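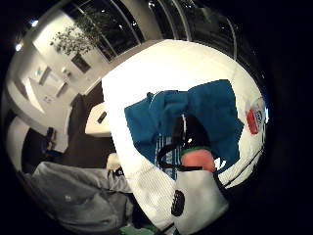
2022-02-05 – Cloth set, evening block

Second evening on deformables. Target for the block was 10 usable demonstrations per cloth, two cloths, and the teal one took most of the time. It does not hold a start state. I drop it on the white surface from the same height each time and get a different pile each time, so the start state goes in the log as "crumpled" with no finer label. The striped fabric stays underneath for now. I want some episodes where the edge of one cloth has to be told apart from the edge of another.

Running total for the Inenix set is 2,988 episodes. That includes the December batch from Trallthorpe, which still needs its gripper width channel resampled. The timestamps there drift against the video by up to 2 frames over a long episode. Short ones are fine. I have not decided whether to fix the long ones or drop them.

Notes from tonight:

Windows were black by the time I started. Faint reflections show in the glass and the white surface is by far the brightest thing in view. Exposure left on auto for the first run, then locked. Keep the two groups separate when training.

Fisheye calibration not redone. Last residuals were acceptable in the center and poor near the rim, and the small red item is out toward the right edge of the surface, where I expect the pose estimate to be worst. Leaving it there. The policy should see clutter in the bad region too.

Hand visible at the bottom in a good share of episodes, gray glove. Hegazy's masking script was written for bare skin and misses it. Either retune the threshold or mask by region – region is probably quicker.

Pauses before the grasp are too long. Nearly half the teal episodes have dead time at the start and need trimming before they go in.

Tomorrow: trim, rerun the Kasano checker on the locked-exposure group, start on the gray fabric if there is disk space.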